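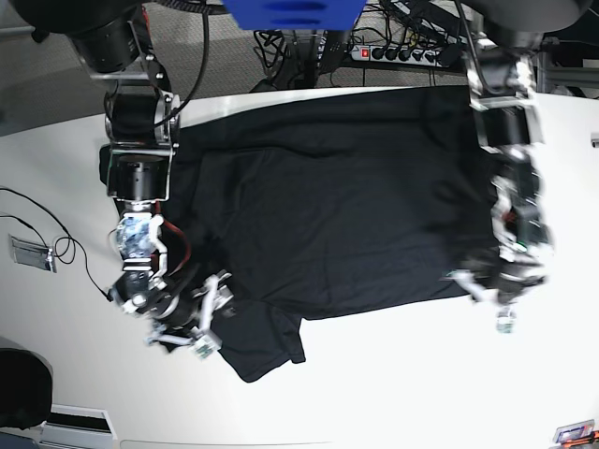
Stirkum, the two-armed laundry folder we've been building in our shared workshop in Clollbridge, is going on show to the public this Thursday from 2 in the afternoon, and I've been handed the job of telling the world about it. So hello, world! I'm one of the members who meet at the Hennessy Yard workshop, I do most of the wiring and nearly all of the sweeping up, and I've never written a press release before. What we want is a machine that can fold a T-shirt on an ordinary table. We use a black one for most of our practice, spread out sideways with all its creases left in, and we ask a hand to take each end. If you've ever tried to get a camera to find the edge of a black sleeve lying on a black shirt, you'll know why that keeps us up past bedtime.

The project started two winters ago with a single arm and a lot of optimism. One of our members had seen a folding machine at a trade fair, the sort that takes up half a room, and came back saying we could do it with two arms and a table. We couldn't, as it happened, for a very long time. The first arm could lift a sock. Then it could lift a sock and put it down somewhere else, and we had cake to celebrate.

Since then the thing has grown. There are motors stacked all the way down both arms, held in metal brackets, and hands with proper jointed fingers. We went with fingers for the main build after a fair bit of arguing. A plain two-finger gripper is cheaper, easier to mend and very good at picking up a box, and half the group still prefers it for cloth as well. So the rule we settled on is that anyone who wants to try a gripper can, as long as they put the bench back how they found it. That rule has been broken so many times that I've stopped bringing it up.

Cloth is just awkward stuff. A mug stays mug-shaped when you grab it, whereas a T-shirt is a different shape every single time, and it changes again the moment you touch it. You go in for the hem and come up with the hem, a bit of sleeve and some of the back. We've spent whole evenings on that one problem – how to pinch a single layer – and I could talk about it for an hour, as my family will confirm.
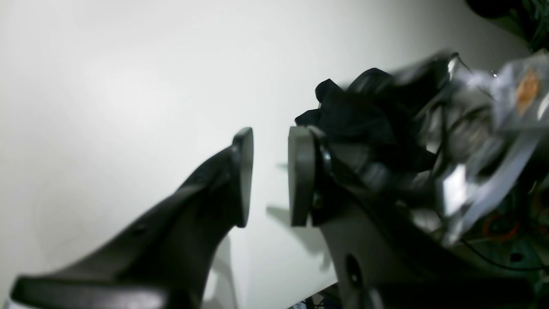
Two gripper fingers, with black cloth bunched up behind one of them.

Money, because people always ask. The workshop project has cost us £2000 so far, and £400 of that was a grant from Fumard, the hardware shop on the high street, who have also been very patient about us coming in for one screw at a time. The rest came out of members' pockets and a table-top sale in January. The motors ate most of it. We bought them in dribs and drabs, and they don't all behave quite the same, so each one has to be set up on its own before it goes into an arm. If anybody reading this has a quick way of doing that, please come and find me. I'll be the one holding the cable ties.

The software is all written by members in the evenings. It's free for anyone to copy, and we'll have the parts list printed out on the day for people to take home. I should warn you that the parts list is more up to date than the wiring diagram. The wiring diagram describes a robot we had last summer, and I keep meaning to redraw it.

How good is it? On the last practice night we gave it 16 goes at a simple half fold, and we were happy with more of them than we'd expected to be, though I'm under orders not to turn that into a boast. It's slow. I can do a basket of washing in the time it takes to think about one shirt, and it hasn't met a fitted sheet yet. We did try it with a jumper once, and we had to stop and pick wool out of the finger joints with tweezers. So T-shirts it is for now, with tea towels next on the list, and I'd love to see it do a pair of pyjamas before the year is out.

What I like best about the whole business is who has turned up for it. We've got people who mend bicycles, people who sew, a couple who program for a living and one who'd never held a screwdriver before joining us. The sewing lot have been brilliant. They were the ones who told us to stop pulling at the shirt and let the table do some of the holding – press down first, then slide – and the folding got a lot tidier within a week. I'd been fiddling with the motor settings for a month by then and felt a bit daft!

On Thursday we'll run the folding from 2 until we close up at tea time, with breaks for the motors to cool. Bring a T-shirt if you like, plain and clean please, and we'll let Stirkum have a go at it. I can't promise you'll get it back neatly folded, but you'll certainly get it back. Children are very welcome and there'll be a smaller arm for them to drive with a games controller. We do ask everyone to stay behind the tape while the big arms are moving, and to keep scarves and long hair tucked away.

Entry is free, though there's a tin by the door for new motors. The workshop is in Hennessy Yard, Clollbridge, through the arch and up the ramp, and there's level access all the way to the benches. Parking is hopeless, so walk or take the bus if you possibly can.

Notes for editors: Stirkum is a member-built project and isn't for sale. Reporters and photographers are welcome from noon, when it'll be quieter and we can slow the arms down for you. The kettle will be on. To arrange a visit on another day, leave a message at the workshop or ask at the counter in Fumard, who'll pass it along.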